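Sonntag, 6. April

Tindar läuft wieder! Drei Abende hat mich der Loader gekostet — und schuld war ein Zeitstempel. Die beiden Greifer schreiben ihre Logs mit eigener Uhr, und mein Skript hat das brav ignoriert. Bei 132 von 533 Episoden war links gegen rechts verschoben.
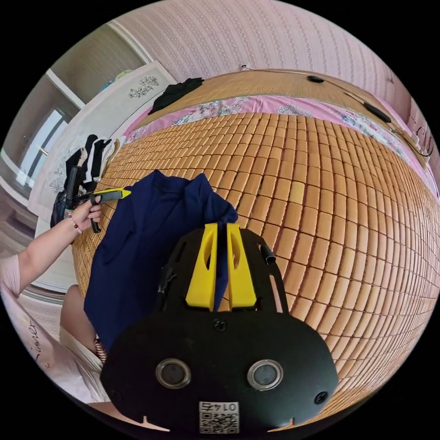

Jetzt interpoliere ich beide Spuren auf einen gemeinsamen Takt, bevor irgendwas ins Training geht (hätte ich gleich machen sollen, ja ja). Der Versatz liegt jetzt unter 10 ms. Als Nächstes kommt die Greifweite dran, die zappelt noch ziemlich.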